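Section 6. Setting Up Guest Reviews for Your Property

This section applies to hotels, inns and guest houses listed through the Wunotance reservation service. Complete the property profile before you begin.

6.1 Opening the review page

1. Sign in to the manager account and select Property, then Guest Reviews.
2. Enter the four-digit property code printed on your welcome letter (for the Wornport training property, the code is 3942).
3. Confirm that the name and street address match the front desk registration.
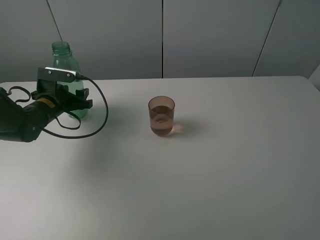 4. Select Publish. The review page becomes visible to guests after the next overnight update.

Note: Properties transferred from Drasisska keep their earlier reviews. Do not enter them again by hand.

6.2 Choosing rating categories

1. Select the categories guests may rate. Cleanliness and Staff are required. Breakfast, Parking and Wireless Internet are optional.
2. Turn off any category for a service the property does not offer. A guest house without a breakfast room should not collect breakfast ratings.
3. Set the number of days a guest has to respond after checkout. The standard setting is seven.

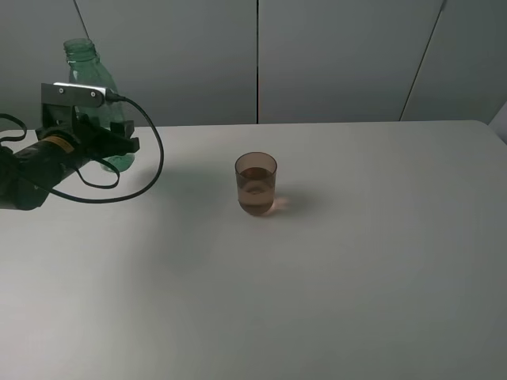 Brown liquid in a clear, tinted cup on a white tabletop.

Caution: Changing a category after publication removes its past scores from the average. The scores cannot be restored.

6.3 Adding room and common area photographs

Each room type requires at least two photographs before it can appear beside guest comments. Upload them from the Gallery tab and assign each one to a room type or common area.

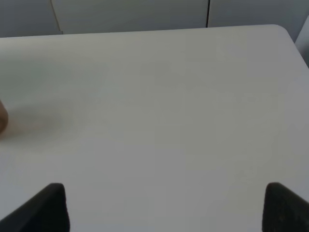
Photo labels should name the area and one feature that a guest would recognize on arrival. Keep the wording plain and avoid terms such as "luxury" or "stunning." For a table, "pale top, rounded corner" is a sufficient label. Labels longer than one line are shortened on mobile devices.

6.4 Replying to guests

1. Open the review and select Reply.
2. Thank the guest and address each complaint in turn. Do not include room numbers or payment details.
3. Select Send. A reply can be edited until midnight on the following Sunday.
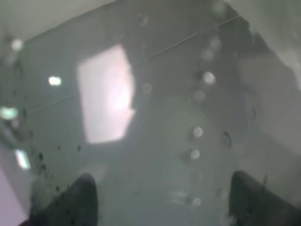
6.5 Disputed reviews

Send disputes to Mogens Dalsgaard at the Eskildsen support office, with the booking reference and a copy of the guest folio. The review remains visible while the dispute is open.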